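Light Without Windows: Keeping Plants Alive in Interior Rooms

Last updated: January 2021

A room with no windows delivers between zero and a few hundred lux to a plant, depending on the ceiling fixtures and how long they stay on. Full shade outdoors on a clear day delivers several thousand. Most of the trouble people have with plants in offices, stockrooms and labs comes from that gap, and most of the advice they get concerns water.

Halima Obura maintains plants under contract for commercial buildings. At Faltbridge, a converted mill with deep floors and few exterior rooms, she looks after 121 pots, and her first visit to any new space is made with a light meter. She takes readings at leaf height, with the lights in their normal state, and writes the number on a strip of tape on the pot.

Her lower limit for keeping anything is 400 lux for twelve hours a day. Under that figure she moves the plant or adds a lamp. She does not rotate plants between dark and bright rooms. A leaf formed in low light is thin, with its chlorophyll spread to catch what it can, and it scorches when put on a sunny sill. The plant then drops it and spends stored sugar on a replacement. 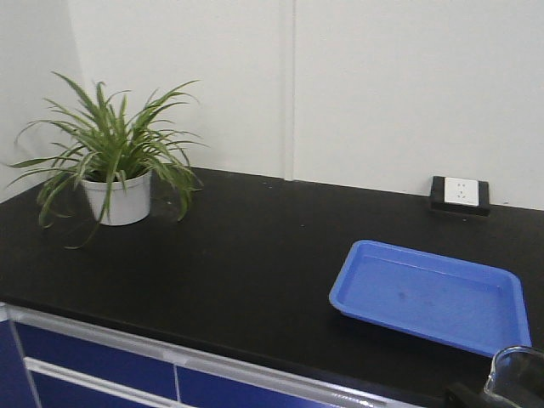 Placement within a room matters more than people expect. A fixture's output falls off quickly with distance, and a shelf can cut the reading on the surface below it by half or more. Wall color has a measurable effect. White paint reflects most of the light that strikes it, while dark surfaces return very little, so two spots the same distance from the same tube can give different numbers.

Duration is the other half of the calculation. Occupancy sensors have made it harder to estimate. Gebhard Moser, who manages the electrical systems at Faltbridge, logged the switching in one interior corridor through June and found that the lights were on for 4 hours on a typical day. The plants there had been chosen for a corridor lit around the clock. Thirteen of them were replaced before anyone checked the sensors.

Supplemental lamps need not be expensive. A white LED with a color temperature between 4,000 and 5,000 kelvin will support foliage plants, and it leaves the leaves looking green to the people who work nearby. Obura hangs hers a foot above the canopy on a mechanical timer. The purple lamps sold to growers work too, but tenants complain about them.

Water should be adjusted last, after the light is settled. A plant in a dim room uses little, and the same weekly cupful that suited it by a window will keep the roots saturated. Obura lifts the pot and judges by weight. Fertilizer is cut to a quarter of the label rate, or stopped until new leaves appear.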